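Home | Talks | Handouts | Contact

Setting a Table for a Mixed Meal
Speaker notes, evening talk at the Mimico hall

Slide 1. Title
Wait for people to sit down. Mention that the handouts are by the door and that the talk runs 46 minutes with a break in the middle.

Slide 2. Where this started
We ran the Jirno supper club for two winters. The menu changed every month, and so did what people ate with. Soup one night, noodles the next, then a roast with a noodle salad on the side. The old drawer of forks and spoons did not cover it. By the second October we had bought 180 pieces, and a good part of them never got used.

Slide 3. Start from the food
Ask the room what they would put out for dumplings in broth. Let a few people answer. Most will say a spoon and stop there.
Main point: write down the dishes first, then what each one needs. Do this before you open a drawer. A dish that gets passed around needs its own serving piece.

Slide 4. Buying
Sikora flatware is what we ended up with. It is plain and it stacks well. The Jumov sets looked better in the shop, but the handles were too heavy for the small plates.
Our whole budget for the first winter was almost 3,000, and that had to cover plates and bowls too. Buy spoons first. We were always short of spoons.

Break, 10 minutes. Tea is at the back.

Slide 5. Laying out
Clear the table and wipe it down. Put each kind of utensil down flat so you can see what you have before you set any places. Leave space between pieces - people pile them up and then miss the odd one.
A pale tabletop helps. Dark or reddish sticks show up on it right away. Steel is harder to see under bright lights, so go over those pieces twice.
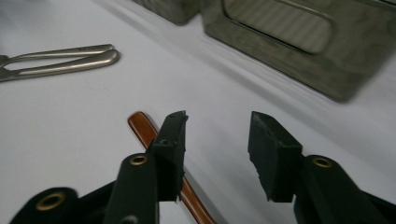 Slim reddish-brown stick and a stainless-steel utensil on a white tabletop.

Slide 6. Washing and storing
Keep lacquered pieces out of the dishwasher. Wash by hand, dry with a cloth, and let them air out overnight before they go in a box. Steel can go in the machine with everything else.
Store sticks in pairs with a paper band. Rubber bands leave marks.

Slide 7. Questions
Someone will ask about guests who prefer a fork. Put forks in a jar in the middle of the table and let people help themselves.
Remind them to return the sample box before they leave.

Related talks
Soup for a Crowd
Folding Cloth Napkins
What to Keep in a Shared Kitchen

Contact the talks desk | Copyright Jirno Supper Club | Back to top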